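Chapter 6
Teaching by Demonstration

Chapter outline
6.1 Why show a task instead of programming it
6.2 Guiding the arm by hand
6.3 Guiding the arm from a distance
6.4 What is recorded
6.5 Preparing a work surface
6.6 Judging a demonstration
6.7 Laboratory exercises

Before you begin
Students should have completed Chapter 4 (Joints, Frames and Reach) and the safety test that follows Chapter 5. The laboratory portion of this chapter is carried out in pairs. Each pair will need one arm with a two-finger gripper and a wrist camera, one leader arm or handheld controller, and the tabletop object set listed in Appendix C.

Learning objectives
After studying this chapter, the student should be able to:
Explain the difference between hand guiding and remote control.
Name the signals stored during a demonstration and state what each one is used for.
Set up a work surface and vary it between demonstrations.
Decide whether a recorded demonstration should be kept, marked or discarded.
Write a task statement that a second operator can follow without further instruction.

Key terms
demonstration, episode, follower arm, hand guiding, leader arm, operator, remote control, start state, task statement, wrist view

Opening case: The packing bench at Cledismont
The Cledismont plant packs mixed gift boxes. For several years one bench was served by an arm that had been programmed point by point. An engineer entered each position, tested it, corrected it and entered the next. The program worked as long as every item arrived in the same place and in the same order. When the plant began to offer boxes chosen by the customer, the order of items changed from one box to the next, and the program had to be rewritten so often that the bench stood idle for much of the week.

In August the plant tried a different method. Two packers who had worked at the bench by hand were trained to move the arm through the task themselves, using a leader arm bolted to the next table. Over the trial they recorded 84 demonstrations. Neither packer had written a program before, and neither was asked to write one. Their first recordings were slow and contained many pauses. Their later ones were smoother, and the engineers found that the two packers had settled on different ways of picking up the same item. One approached from the side, the other from directly above.

That difference became the main subject of the plant's review. Both methods were sound when a person used them. Mixed together in one set of recordings, they gave the learning system two answers to the same question, and the arm sometimes stopped halfway between them. The plant had to decide whether to choose one method or to collect enough of each. We return to the case in Section 6.6, where the student is asked to make the same decision.

6.1 Why Show a Task Instead of Programming It
A program states what the arm must do. A demonstration supplies a record of the arm doing it. The two approaches call for different kinds of knowledge. The programmer must be able to describe the task in full, including the parts that people carry out without thinking, such as how far to open the gripper before reaching for something soft. The operator who gives a demonstration must be able to perform the task through the arm, and need not be able to describe it.

Demonstration is most useful where objects are irregular, where they are placed differently each time, or where the task is likely to change. It is least useful where the same motion is repeated many thousands of times with parts held in a fixture. In that situation a fixed program is faster to prepare and easier to check. Students should be able to give reasons for choosing either approach, and the review questions at the end of this section ask them to do so.

6.2 Guiding the Arm by Hand
In hand guiding, the operator takes hold of the arm and moves it. The motors are set to carry the weight of the arm while offering little resistance to the operator's push. The joint positions are stored as the arm moves.

The chief strength of hand guiding is that the operator feels contact directly. When the gripper touches a surface, the push is felt in the hand, and most beginners slow down without being told to. The chief weakness is that the operator's hands and forearms are close to the work. They may block the camera, and they may appear in recordings that are meant to show only the arm and the objects. A second weakness is that many arms are heavy enough to tire the operator, and tired operators give uneven demonstrations – a point taken up again in Section 6.6.

6.3 Guiding the Arm from a Distance
In remote control, the operator moves one device and the arm copies the motion. The device may be a leader arm of the same shape as the follower, a handheld controller, or a keyboard. The leader arm is the easiest to learn. The keyboard is the hardest, and is used in this course only to make small corrections.

Remote control keeps the operator's hands out of the work area. It also removes most of the sense of touch. The operator must judge contact by eye, and new operators commonly close the gripper too early or press down too far. The Uniyal controller used in the laboratory manual gives a short vibration when the motor current rises above a set level. Students should treat this signal as a warning and should not wait for it before slowing down.

The operator may watch the arm itself or may watch a screen showing the wrist view. Each habit affects the result. An operator who looks at the table can use information that the wrist camera never receives, and a system trained on the wrist view alone cannot learn from what it was not shown. For this reason the exercises in Section 6.7 are to be done twice, first with the table in sight and then with the screen only.

6.4 What Is Recorded
A single demonstration, from start state to finish, is called an episode. Each episode holds the joint positions, the opening of the gripper, the commands sent by the operator, and the camera images, all stored against a common clock. If the clocks disagree, the image will show the gripper in one place while the joint record shows it in another, and the episode cannot be used.

The episode also carries a task statement. This is a short sentence in plain words that names the object to be moved and the place where it should go. "Put the banana on the plate" is a good task statement. "Tidy up" is a poor one, for two operators may read it in different ways. Where the table holds more than one object of a kind, the statement must make clear which is meant.

Figure 6.1 shows a start state in the wrist view. The ketchup bottle already lies across the plate, the bowl beside it is clear of the fingers, and the peeled banana and the two strawberries are on the open table. A statement that says only "the strawberry" would be incomplete for this layout. "The longer strawberry" or "the smaller, rounder strawberry" would settle the matter.

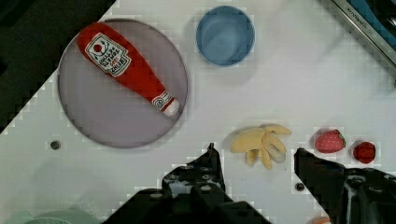

6.5 Preparing a Work Surface
Wipe the surface and remove tools, cables and papers. Place the objects named in the exercise sheet, and check on the screen that the object to be moved can be seen before the arm starts. An object that lies partly outside the wrist view at the start may still be used, but the operator should note this in the log.

Change the layout between episodes. Turn the objects as well as moving them, and change which ones stand close together. Students often move the target object with care and leave everything else where it was. The learning system may then rely on the objects that never moved.

Soft objects need particular attention. A plush toy yields when it is gripped and may turn between the fingers as it is lifted. Approach slowly, close the gripper until the object is held, and pause briefly before lifting. The Mamau object set contains both soft and rigid items, and the rigid items should be used first.

Record the lighting in the log at the start of each session. A blind opened or closed partway through should be treated as the beginning of a new session.

Check your understanding
Why might two good methods, mixed in one set of recordings, produce a poor result?
Give one task for which hand guiding would be preferred to remote control, and defend the choice.
Write task statements for moving each strawberry in Figure 6.1 into the bowl. Exchange them with your partner and note any word that was read differently.
An operator drops an object, picks it up again and completes the task. What should be written in the log?

Section 6.6 begins with the scoring sheet used at the Viltley training center. Read the sheet before the laboratory session and bring a printed copy with you.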